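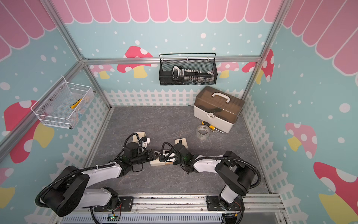 Pink scalloped awning, picket fence, toadstools on every wall.

Storybook walls in the box room: charming or a cry for help?

Last updated: January

eleri_w
Evening all. We have a box room, it has magnolia walls, and I have had enough of them. I want the full storybook garden: pale aqua walls, white dots, picket fence round the bottom, pink scalloped awning round the top, big daft toadstools wherever there's a gap. The daughter is four and is in favour. The husband is forty-one and has gone very quiet.

What I need to know:

Paint it by hand, or buy a printed mural and stick it up?
Does the awning go hard up against the ceiling or do you leave a bit of wall above it?
How long before she turns round and says it's babyish?

Budget is modest. Talent is more modest. I did a mural once before, in our last house, and the people who bought it off us asked whether the damp had been looked at.
Eleri Watkins

kalevi_t
Printed. I say this as a man who hand-painted a woodland for my nephews and spent 14 evenings on badgers. They came out as burglars. The boys were very kind about them.

Awning right at the top, tight to the ceiling. Leave a strip above and it looks like a shop that's had its sign nicked.

wilmerc
Paint it, paint it, paint it! Printed murals look like a dentist's waiting room. A toadstool is half a circle on a stick, anybody can do one, and when the child writes on it in biro (she will) you've got the tin in the shed and can touch it up. Try doing that with a sheet of Cuna.

For scallops, draw round a side plate. Tea plate if the room's tiny. White line round each one afterwards with a small brush, and have a cup of tea first and not a coffee, or you'll get a wobble.

kalevi_t
"Anybody can do one." Wilmer, I have seen your hallway.

wilmerc
My hallway is a heritage effect.

benedekv
I'd like to be the miserable one, if the post is still going. Don't do it on every wall. One wall of toadstools is a nice surprise. Four walls of toadstools and you can't find the light switch. You'll be in there at 3 in the morning with a poorly child, remember, and you'll be looking at it for hours with nobody to talk to but the fungus.

My vote is one wall done properly and the others plain aqua. You can always add more later. Taking it off again is a weekend and a hired steamer.

eleri_w
Benedek, you've put your finger on the husband's exact objection, only he said "oppressive". But the fence has to go all the way round or it isn't a fence, is it, it's a hurdle.

benedekv
Fence all round I can live with. It's low and it hides scuffs. The mushrooms want rationing.

inho_gil
Fence all round, awning all round, mushrooms in the corners. Let them poke out from behind things: the chest of drawers, the baskets if you're hanging any. They look better half hidden and you only have to draw half of each one. I did our spare room like this for my sister's girls and the only complaint was from my mother, who thinks red and white spots mean poison. She has a point, botanically.

Dots: vary the size. If they're all the same it looks like a pegboard. I used the end of a pencil, the end of a dowel and a thumb.

eleri_w
The thumb! Sold. I'm having that.

Colour question then. Flavora do an aqua and Lo Presti's (the shop by the station, still alive somehow) will mix anything. Is there any difference or am I paying for the tin?

wilmerc
You're paying for the tin. It's a very nice tin.

kalevi_t
I'd get it mixed. Mine was number 3467 on the fan and I can tell you that without getting up, because I went back for more of it so many times that the girl started reaching for it when I came in. Write the number on the inside of a cupboard door. You'll thank me when the biro happens.

inho_gil
Get a matt you can wipe. Proper chalky matt is gorgeous until someone touches it with a hand.

eleri_w
Noted. Now, the floor, and please be gentle. The carpet in there is beyond saving and I was thinking of something grey with a marble pattern. The husband says you can't put marble in a toadstool garden. I say a garden can have a patio.

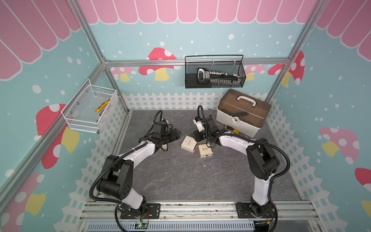 Re: the marble floor (split off from the above before it ate the thread)

benedekv
I'm with the husband. Sorry. Marble is for hotel lobbies and people who own a decanter. Under a picket fence it'll look as though two houses have collided.

wilmerc
No, I like it. Everything on the walls is shouting, so let the floor mumble. If you go green with daisies down there as well you'll need sunglasses and a lie down.

inho_gil
Dark grey is good at hiding felt tip and bad at hiding fluff. Pale grey is the other way about. Decide what sort of mess your child makes and buy accordingly.

kalevi_t
We've got Flirent sheet in the utility room, a marble one. It's cold on the feet and it's been no trouble. Buy one piece big enough if you can. I did ours with a join down the middle, and up to 30 times a day I am drawn to look at it.

eleri_w
One piece then. It's a box room, a large handkerchief would cover it. I'll put a rug down for the feet.

benedekv
What colour rug?

eleri_w
Red. With white spots.

benedekv
I withdraw from the thread.

wilmerc
He'll be back, he's got opinions on skirting.

benedekv
The skirting should be white, to match the fence, and gloss. Eggshell goes yellow. I'm only saying it so it's on record.

eleri_w
Right, here's where I've got to. Painted, awning tight to the ceiling, fence all the way round, toadstools in the corners only (plus one behind the door as a treat for me). Dots by thumb. Grey marble floor, one piece. The husband has been given the awning to do with a side plate and a pencil and has stopped being quiet. He wants to know if the scallops should meet exactly at the corners or if you fudge it.

inho_gil
Start in the corner people see from the door and fudge it in the one behind it.

kalevi_t
Measure the wall, divide by the plate, then fudge it.

eleri_w
He's gone to find a bigger plate.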